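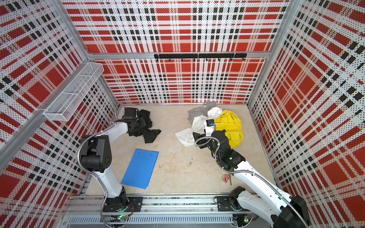 Red plaid panels at the back, with a rail of black hooks.

Bedville Letters: a data card

Version 2, last edited 2/24/25

What this is

A collection of 135 letters and speeches in which the heads of family firms explain to their staff what sort of people they are. The firms were based in Bedville, Haworth and Ciltness. All of them made or sold ordinary things: biscuits, hinges, school blazers, a very large number of buckets. The texts were typed up by hand, tagged for what the writer claims about himself (it is nearly always himself), and set beside whatever we could find of what the staff thought.

The set is called the Bedville Letters even though Ciltness supplied more of them. Bedville got in first and the folder had already been named.

Why it was made

People who write about business reputation tend to lean on a small stock of stories. The chairman picks up litter in the car park. The chairman queues in the canteen. The chairman remembers the name of the night porter's dog. We wanted to know how often the chairman himself was the source of the story, and Harnasum, the reading project that this card belongs to, had a cupboard full of staff magazines and a spare winter.

What is in it

letters: one plain text file per letter or speech, spelling left as found
claims: one line per claim, with the letter it came from and a tag
replies: anything written back, including notes in margins
sources: where each text was found and who let us copy it

Each claim has a single tag. The tags are thrift, humility, fairness, hard work, kindness, faith, plain speaking and other. We had a tag for generosity and dropped it after the first round, when two readers could not agree on whether a Christmas ham counted. Hams are now under kindness. A ham taken out of wages is under thrift.

How the texts were picked

A text went in if it met all of the following:

It was written or spoken by the owner, chairman or managing director of the firm.
It was meant for staff, or for staff as well as shareholders.
It says at least one thing about the character of the person writing it.
It runs to 30 words or more.

The last rule was brought in to deal with a hinge maker in Haworth who pinned up notices reading only "I am watching this", which we were fond of but could not tag.

Letters from retirement dinners are included. Obituaries are left out, as the subject did not write them, though in a couple of cases we have our doubts.

How the tagging was done

Two readers tagged every text on their own and then met to argue. Where they still disagreed, the tag is the one picked by whoever had the stronger feelings, and the claim is marked "disputed". Please look at the disputed column before you build anything on top of it. Humility is the worst offender. A sentence such as "I have never thought myself better than any man on the shop floor, and I have thought about it a good deal" can be read several ways, and we read it all of them.

Hard work was easy. Everybody claims hard work.

Known problems

The replies are thin. Staff who admired the boss wrote to the magazine, and the magazine printed it. Staff who didn't wrote in the margins, or on the backs of things, or nowhere. If you count the replies as they stand you will conclude that these were the best loved men in the north. Some of them may have been. The bucket firm seems to have been a decent place to work, judging by how many people stayed in touch with it after it shut.

Haworth is patchy. One firm's magazines had been kept in a boiler room and the pages come away in your hand.

The dates are the dates printed on the page. One Ciltness chairman used the same New Year message several years running with the number changed, and in one year not changed. We kept each copy as its own file. If you are working on word counts, drop the repeats, or his views on punctuality will swamp everyone else's.

There are hardly any women in the set. One sister ran the blazer works for a long stretch and wrote far better letters than her brother, mostly about coal.

What you may do with it

Read it, teach with it, quote it, print it out. Say where you got it. Please don't use it to rank the firms by virtue. We tried this ourselves over a long lunch and the results were unkind to biscuits.

Surnames of staff have been cut down to initials. Owners' names are left in, on the grounds that they signed the letters and in most cases paid for the printing. If one of them is your grandfather and you think we have been hard on him, write to us. We have added family notes to the sources file before and will do so again.

Changes

Version 2: added the second batch from Ciltness, removed the generosity tag, mended the broken quotation marks in the speeches. Moved hams.

Version 1, October 2024: first release. The replies file was missing and went unnoticed until someone asked.

Still to do

Scan the Bedville dinner menus, which have speeches on the back
Check the Haworth page numbers again
Decide about the obituaries
Find out what the blazer works owed for all that coal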